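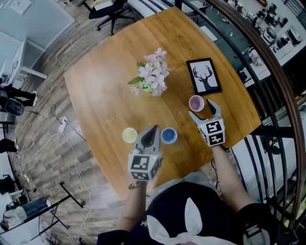

*Cups, flowers and a framed deer silhouette on a wooden table.*

# Cleaning and storing game hardware at home

Compiled by Rasa Rozīte for the Grinaleo hardware pages. Last revised in February, with new notes on cartridge contacts and thumbstick drift.

The procedures below apply to consoles, controllers and physical media in normal household use. Where the manufacturer's manual disagrees with this page, follow the manual. Opening a sealed unit may void its warranty.

## Supplies

- Isopropyl alcohol, 90% or higher
- Lint-free cloths and cotton swabs
- A soft brush, dry
- Wooden toothpicks
- A precision screwdriver set with Phillips and security bits
- A hand blower or canned air

Window cleaner, acetone and kitchen degreaser should be kept away from all plastics mentioned here. Acetone dissolves ABS on contact. Ammonia-based cleaners haze glossy faceplates and strip the coating from some screens.

## Controllers

Power the controller off before cleaning. On models with a removable battery pack, take the pack out as well.

Run a dry toothpick along the seam where the two shell halves meet. Most of the residue there is skin oil and dust, and it lifts in strips. Wipe the shell with a cloth dampened in alcohol, working away from openings. Do not spray liquid onto the controller itself. Rubberized grips are the exception to the alcohol rule: many coatings turn tacky after repeated exposure, so use water with a drop of dish soap on a wrung-out cloth.

Buttons that stick on release usually have dried soda or juice around the collar. Apply alcohol with a swab, press the button twenty times or so, and blot. Repeat with a fresh swab until it comes away clean. If the button still hangs, the membrane underneath needs to come out and be washed.

### Thumbstick drift

Recalibrate before doing anything else. On most systems the option is under the controller or accessories menu. If drift persists, increase the dead zone in the game's own settings and play for an evening. Drift that disappears at a dead zone of 8 percent can generally be left alone. Past that point, aiming in shooters suffers noticeably, and fine steering in racing games goes before that.

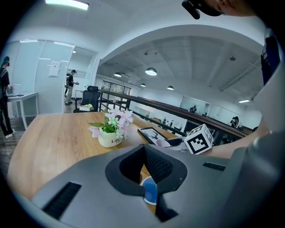

Contact cleaner under the stick skirt is a temporary measure. It displaces debris on the potentiometer track but does nothing for a track that is worn through. Use one short burst, rotate the stick through full circles, and let the controller stand overnight before powering it on. A second application within the same month is a sign that the stick module should be replaced. Replacement modules are soldered on most current pads, and desoldering fourteen or so joints is poor practice material for a first-time solderer.

## Consoles

Dust is the main cause of fan noise. Shut the console down fully (rest mode does not count) and unplug it. Vacuum the vents from outside with a brush attachment on the lowest setting. When using canned air, hold the fan blades still through the grille with a toothpick. A fan spun up by compressed air can exceed its rated speed and damage the bearing.

Leave clearance on every vented side. The older Tramelness media cabinets have a closed back panel, and a console placed inside one recirculates its own exhaust. I measured 49 °C at the rear of the shelf after one long session of an open-world game. With a cable hole enlarged and the door open, the same shelf settled at 42 °C. The Dresgate open shelf needs no modification.

Other points on placement:

- Carpet blocks bottom intakes. Use a board or a hard mat.
- A console stood vertically should be on its stand, screwed in where a screw is supplied.
- Do not move a console with a disc spinning. The disc will score.
- Keep drinks on a different surface, preferably a lower one.

## Cartridges

A cartridge that fails to load should be reseated twice before it is cleaned. Blowing into it deposits moisture on the contacts and, over years, encourages corrosion.

Dampen a swab with alcohol and draw it along the contacts in the direction of insertion. Turn the swab and repeat. Finish with a dry one. For heavier oxidation on older carts, a white vinyl eraser is acceptable if used lightly and followed by alcohol. Metal polish is often recommended on collector forums — it works, but it is abrasive and removes a little plating each time.

Save batteries in older cartridges have a finite life. Back up saves with a dumper before replacing the cell. The memory loses its contents once the cell is disconnected, unless a second supply is held in parallel.

## Discs

Wipe from the center straight out to the edge. Circular wiping leaves scratches that run along the track, and the error correction handles those badly. Use a dry microfiber cloth first, then water.

Resurfacing machines suit DVD-era games only. Blu-ray data sits 0.1 mm below the surface and a resurfacing pass will destroy it.

## Cables and batteries

Coil cables loosely and secure them with hook-and-loop ties. The Mousavi label tags hold up well on thin USB leads; paper tape leaves adhesive behind within a summer.

Lithium packs in controllers and handhelds that will be shelved should be stored at half charge and topped up every three months. A swollen pack must not be charged or pressed flat. Take it to a battery recycling point.

## Maintenance intervals

| Task | Interval |
|---|---|
| Wipe controller shells | Weekly |
| Vacuum console vents | Every 2 months |
| Check stored batteries | Every 3 months |
| Inspect cartridge contacts | Before long storage |

In homes with shedding pets, vacuum the vents monthly.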